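Carmela Amato
10/8/19

Small thread about my grippers, for the people who asked at the Werkberg workshop. I build them there in the evenings, two pieces, left and right, held in the hand. I write slowly, so please be patient with me.

The plan is simple to say. I do a task with my own hands in the grippers, the computer writes down the movement, and later an arm should learn from it. The arm is not ready. I call the whole project Grurness, after a place I liked on a map.

First version was in September. The fingers were too soft and they bent to the side when I pressed. I printed them again with a thicker root and now they stay straight. The tips I left narrow, I need them to go behind thin edges.

Next problem was the cable. The old one was thin and it broke inside, close to the plug, two times in one week. Now I have a thick ribbed one and it goes over the back of the hand. It is heavier. My wrist notices it after one hour, but it did not break yet.

The metal plate on top of each gripper is from the scrap box of Ilídio. He let me use his drill also. Thank you Ilídio! I made one hole in the wrong place and I will not say which.

For practice I use a clear plastic box with a lid on it that swings. I wanted an easy object. For the hand it is easy. For the software a clear box is a terrible choice, it sees the table through the walls and gets confused about where the edge is.
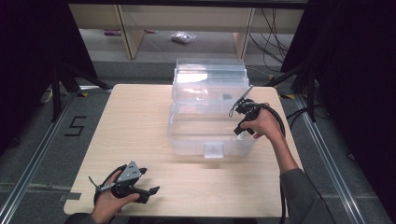 Ilídio Quintela: Why not put a strip of colored tape on the rim? Then the software has something to find, and you can take it off again when the rest works.

I thought about the tape, yes. My worry is that it will learn the tape and not the box. But for the first tests I think you are right, I will try it on the long sides only.

Numbers, for those who like them: I have 627 recordings on the disk. 101 of them I must throw away, the clock of the left gripper was running late and the two hands did not match. I found it only when I played both sides together.

The clock is repaired now. Both grippers take their time from the same small board, and I check it before every session with one hard clap of the fingers, left and right at once.

Still on my list: a softer grip for the thumb, a better holder for the cable at the elbow, and a spring that does not squeak. If someone has a good source for small springs, please write to me. The ones I have are too strong and my fingers get tired.

Tomorrow I do the lid only, open and close, until I am bored.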